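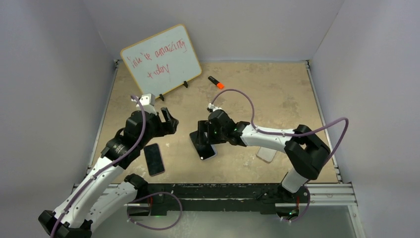
1/
Right, a few of you asked how the battery replacement on my old Pirnitix went, and my replies were getting ridiculous, so it's a thread now. Get a cuppa. 11 October 2021, for anyone finding this later and wondering why the prices look off.

2/
Background: I've had this phone three years. I like it! It fits my hand, it has a headphone socket, and the camera does a decent job on the dog as long as the dog is asleep. I have no interest in a new one. But since January it's been flat by mid-afternoon, and I'd started planning my day around power points like some sort of moth.

3/
First thing I did was look at battery health in settings, which said 82 per cent. That sounds fine, doesn't it? It sounds like a distinction. I very nearly left it there and blamed my own scrolling.

4/
What I hadn't clocked is that the number is only an estimate of how much charge the battery can hold compared with when it was new. It doesn't say much about how it copes when you ask for a lot at once. Mine would be sitting on a perfectly healthy quarter charge, I'd open the camera, and bang — black screen, off, goodbye.

5/
So before spending money I did all the boring stuff. Screen brightness down. Background refresh off for everything except messages and the bus app. Deleted a weather app that was checking my location more often than my mum does. Helped a bit. Still died in the camera.

6/
(Yes, I did the "drain it to nothing then charge it overnight" thing that somebody always recommends. Made no difference. I felt a bit silly and I had no alarm the next morning.)

7/
Options at that point:
— send it to Pirnitix, who want it posted interstate and wiped first
— the little repair counter in the arcade at Brelatcombe
— buy a kit online and do it on the kitchen bench with a hair dryer

I'm a confident person but I'm not a hair dryer person.

8/
Rang Pirnitix support first, to be fair to them. Lovely bloke, very patient, quoted me a price that made me laugh out loud down the phone. Plus freight. Plus a "diagnostic fee" that comes off the total if you go ahead and doesn't if you don't. I said I'd have a think, and I've thought.

9/
Brelatcombe it was. The shop is called Iordache Phone Repairs, it's wedged in between the key cutter and the place that does school uniforms, and if you blink you'll end up buying a sports bag. They quoted well under half the official price, on a bit of paper, with the warranty written on it.

10/
Questions I asked, in case they're handy:
Is it a genuine battery or aftermarket? (Aftermarket, and they told me straight up.)
Does the adhesive seal get replaced? (Yes, but don't go swimming with it.)
What happens if the screen cracks when you open it? (Their problem, in writing.)

That last answer is what sold me.

11/
Back everything up before you hand your phone over. I know, I know. I used Skirkov because it was already on there and it copies photos and messages in one go. Took ages on our wifi, and it stops if the screen locks, so I sat there prodding it every few minutes through an entire episode of a baking show.

12/
Also! Take your case off, pull the SIM out and write down your passcode somewhere sensible. I remembered two of those. The case came home in my cardigan pocket with a tissue stuck to it.
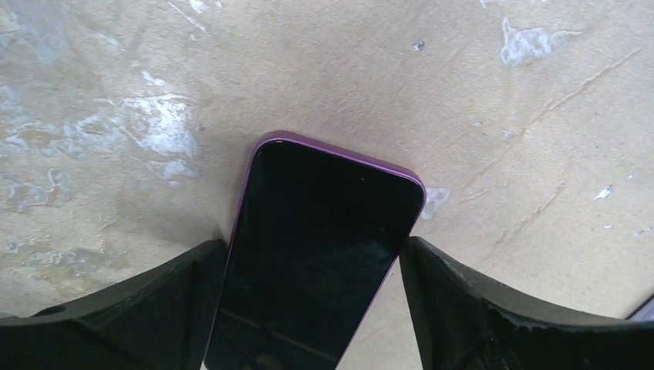 Phone in a purple case, screen off.

13/
The job itself was quick. I dropped it off, had a toasted sandwich and a look at some shoes I didn't need, and came back to a phone that turned on. They opened the camera in front of me and took a few shots, then ran a video for a bit. It stayed on. I was unreasonably pleased.

14/
Now the annoying part. Because the battery isn't a Pirnitix one, settings now shows "unknown part" where the health figure used to be. There's a notice on the home screen as well that you have to dismiss. The shop had warned me and it doesn't stop anything working, but it does feel like being told off.

15/
I do have a grumble about that generally. It's my phone. I paid for it, I've looked after it, and I'd quite like to keep it going without a little warning triangle implying I bought the battery out of a car boot. If they sold the part at a sane price I'd have used theirs.

16/
Results so far: I'm getting to bedtime with charge to spare. That's with podcasts on the bus, a fair bit of messaging and far too much time on here. No shutdowns in three days, and I've been opening the camera constantly just to check. I have so many photos of the kettle.

17/
Charging habits, since someone will ask. I've stopped leaving it under my pillow on the charger (I was doing that, sorry) and I unplug it when I notice it's full. I'm not setting timers or stopping at some magic percentage. Life is short and I'd forget.

18/
Is it worth doing on an older phone? Have a look at how long yours gets security updates before you pay for anything. Pirnitix promised five years for mine, so I've still got a decent stretch left. If yours has already dropped off the list I'd put the money towards a replacement instead.

19/
And if the back of your phone is bulging or the screen's lifting at one edge, ignore all my dithering. Stop charging it and take it in. A swollen battery isn't a wait-and-see thing.

20/
To the person asking about the tablet version: no idea, sorry! Ring the shop, they were happy to talk prices over the phone. They're shut for lunch though, so try them in the morning.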